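Rollgate Handheld Teaching Grippers (pair)
Sakton Motion | Teaching & Teleoperation

Show the robot how it's done, without first having to move the robot. Rollgate is a pair of handheld grippers with the same fingers you'd bolt to the end of your arms. Pick them up, do the job, put them down. We record where each gripper went and what its fingers were up to, and you get a demonstration your training code can read.

Most people start with something dull, like stacking cups. We suggest a whiteboard. Wiping one takes steady contact across a flat surface, and a half-wiped scribble is very hard to argue with when your policy claims it finished. 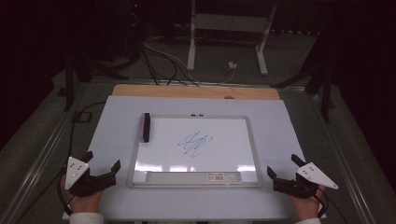 Each gripper carries a marker plate on top, so keep your sleeves, your hair and your coffee out of the way of the tracking cameras. The cables are 3 meters long. Yes, we have heard about wireless. Yee-man Chuang in our hardware group has heard about it more than anyone, and her answer is still that a cable has never needed charging halfway through a session.

For jobs where you do want the real arms moving while you teach, switch to Follow mode. The arms copy your hands live, at a speed you set. Set it low the first day - lower than that.

What's in the box
Two grippers, left and right
Two marker plates, fitted
Two cables
Spare finger pads
Printed quick start guide, which you will read afterward

Specifications
Weight, each: 865 g
Finger pads: replaceable, rated for 2,000 demonstrations
Works with: Berus and Wan arms (adapter plate sold separately)
Recording: position, rotation, finger opening

Tracking cameras are not included. If you already own a set, send us the model before ordering and we'll tell you if it will cooperate.

In stock: 61 pairs. Next batch ships in October.

Page updated 28th July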